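Can a machine clear a desk yet?

October 2018

My brother-in-law asked me in July when he could buy something that would tidy his home office. He has seen the videos. I told him I would write up what I think, and it took me until now, so sorry, Blair.

The short answer is no. A robot vacuum will do his floor, more or less, and the dishwasher has been a robot of sorts for years. Past that you are in the land of demos. The Ostever people showed an arm folding towels last spring and it was good at towels. Give it a shirt and you had time to go get lunch.

Desk work sounds easier. Nothing is heavy and nothing is wet. But paper is mean stuff. A stack of it slides, the top sheets go crooked, and two hard fingers have no good way to get under one page.

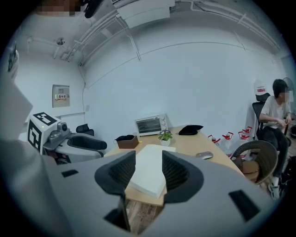 A mouse or a small pouch is a friendlier thing to pick up. You can be off by half an inch and still get it. A potted plant is somewhere in between, because you can grab the pot fine but you had better keep it level.

What has changed my mind a little is how people are going at it. The old way was to write out every move. Futitz did that for years, and I read that their program for putting letters in trays ran to 3,000 lines and fell over when someone bought different trays. Now more groups put the grippers in a person's hands and let the person do the chore, over and over, and the machine is meant to learn from that. Gkikas says 700 tries for one simple job. Sukell says 996 for theirs. I have no idea which number is right, and I suspect it depends on the job.

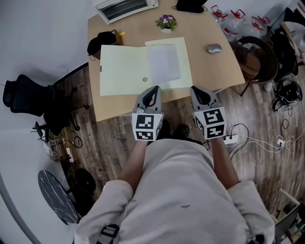 Folders are a whole subject of their own. You have to open one, keep it open, get the sheet in straight and close it again, and that takes two hands that know what the other one is doing. I do it while talking on the phone. I had 136 of them to sort when I left my last job and it took an afternoon.

My guess for Blair MacKinnon's office is ten years — maybe more if he keeps buying binders.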